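Home > Pantry > Mixed Boxes & Sharing Packs

Plodier Mixed Snack Box

£8 — currently in stock

The Plodier box is a mixed selection of individually wrapped biscuits, crackers, pastries and sweets, sold loose in one carton. It is meant for offices, waiting rooms and anyone who likes a bit of choice with their tea. Everything is sealed in its own packet, so you can tip the lot out on the table and let people help themselves.

The selection changes with each delivery. We buy from several importers and many of the packets carry Chinese labelling. We can't take requests for single flavours in this size — for that, see the Sesimix range.
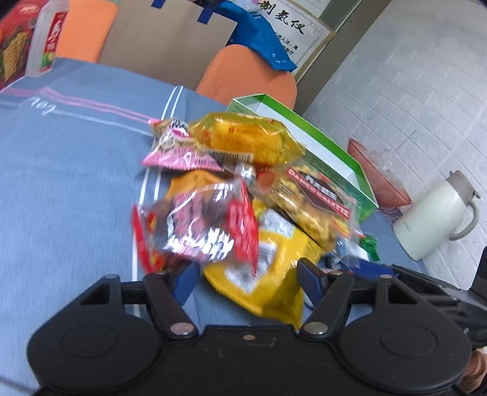
Golden crackers, a wrapped pastry-like item and assorted snack bags.

Most customers ask about the balance of sweet and savoury. Roland Ashworth, who does our buying, aims for an even split, though the April boxes lean a little towards crackers. Larger bags go in flat along the bottom and the small packets fill the gaps.

Packing and storage

The carton is plain card and has no inner tray. Keep it upright, close the flaps between uses and store it somewhere cool and dry. Biscuits with a thin wrapper can break in the post. This doesn't affect the taste and we don't replace them, but do get in touch if a packet arrives open.

If you are putting the snacks out for a group, stand a bowl next to the box for empty wrappers. It saves a lot of picking up afterwards.
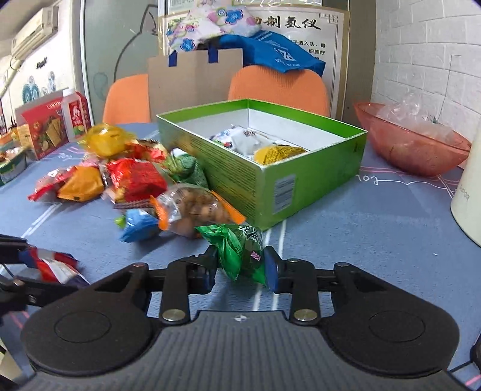

Open green box with loose snacks alongside, and a bowl of crumpled clear plastic bags.

Allergens

Contents may include wheat, milk, egg, soya, sesame and nuts. Check each packet before eating. An English ingredients sheet goes in with every order — if yours is missing, email Chelsea Bainbridge at the shop and she will send another.

Delivery is £2.99. Returns are accepted on unopened boxes only.

Related items
Sesimix Sesame Crackers, single flavour
Skisteo Fruit Biscuits
Bai Rice Cracker Sharing Bag
Plodier Gift Carton, large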